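Farquharson
thread, 14 posts

1/ Everyone in my feed this week is passing around the same claim: collect 500 examples of a robot pressing a button and the model "understands buttons." I work on a rig that collects exactly this kind of data. I have doubts. Thread.

2/ The target for our current batch is a five-button control station on a white table. Station pictures first, complaints after.

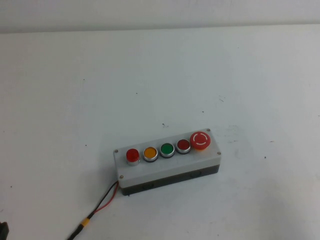
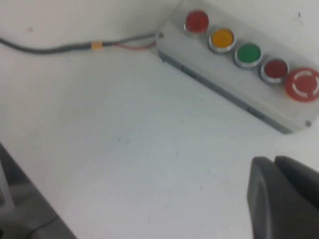 Last changed: Monday, 4:40 pm (typo in post 9)

3/ Same box in both pictures, same five controls. Red, amber, green, a darker red, then the big emergency stop with the twist arrows on it. To you that's one object seen twice. To a policy trained from scratch it's two unrelated grids of pixels until something in the data forces it to connect them.

4/ So what forces it? The usual answer is "more examples." Fine. More examples of what? If I run 100 episodes and the box never leaves one corner of the table, I have 100 copies of one example with slightly different wrist wobble. The success rate will look great. The success rate will also mean very little.

5/ The Brukitz people put out a set last spring that everyone cites. I went through a good chunk of it. The box is parallel to the table edge every single time. Turn it to a diagonal and the policy goes for where the green button used to be. It presses the table with real confidence.

6/ Which is why our protocol (Teder, if you've seen the name on a slide) says the box gets a new spot and a new angle before each episode. It's slow. The operators hate it. I hate it when it's my shift. It is still the cheapest thing on the whole list that does any good.

7/ Now the two reds. Look at the first button and the fourth. One is bright, one is closer to maroon. Instructions in our set say "press the dark red one," and I would love to believe the model reads that as a color. My bet is it learns "fourth from the end without the big mushroom" - position, in other words. Colors are along for the ride.

8/ You can test this. Swap the caps and leave the instruction alone. I asked for the swapped set in August and was told it would "contaminate the distribution." Contaminate it with what, the question we're trying to answer?

9/ Then there's the emergency stop. It's bigger than its neighbors and it's red, so it pulls every sloppy policy toward it like a magnet. A miss on the amber button costs you one episode. A habit of drifting to the largest red thing on a panel is something else if anybody ever carries this stuff to a real machine. I want near misses labeled separately. Right now they go in the same bin as timeouts.

10/ Look at the wrist view again (the second picture). The emergency stop is only partly in it. The gripper takes up a corner. The fixed view has all five controls and no arm at all. People ask why we bother recording more than one camera and then train on whichever one gives the nicer chart. Please don't do that. If you dropped a view, say so in the paper, and say what happened when you left it in.

11/ Things I've been asked to clean up "for quality" and have refused to:
- the specks on the table
- the smudges
- the cable
Every one of those will be there in some form wherever this gets used, cable most of all. A model that needs a spotless table is a model of a spotless table.

12/ Counterargument, because I can hear it coming. Brerasora claims their pretrained base makes all of this unnecessary, and 2 demos per button is plenty. I've seen the video. I've watched it a lot of times. The box doesn't move in it and neither does the light. Send me the weights and let me nudge the box a hand's width to the left, then we'll talk. I asked them for exactly that and got a link to the video.

13/ Somebody in the replies says people have been pressing buttons on panels since 1913 or whenever and a child gets it in one go, so how hard can it be. A child has also spent years poking at everything in the house before meeting your panel. We skip those years and then act surprised by the bill.

14/ What I'd like to see in the next button paper, from us or anyone:
- box positions and angles plotted for train and test, on the same axes
- results per button, no averages
- the cap swap
- wrong-button presses reported apart from misses
Until then I read "understands buttons" as "reached a place it had been before."

Reply to a few of you at once: no, the set isn't public yet. Yes, failed episodes stay in, with a flag. No, I don't know what flag name we'll end up with, we've had that argument twice and I lost both times. And yes, I'll post the diagonal results even if they're bad. I expect they'll be bad.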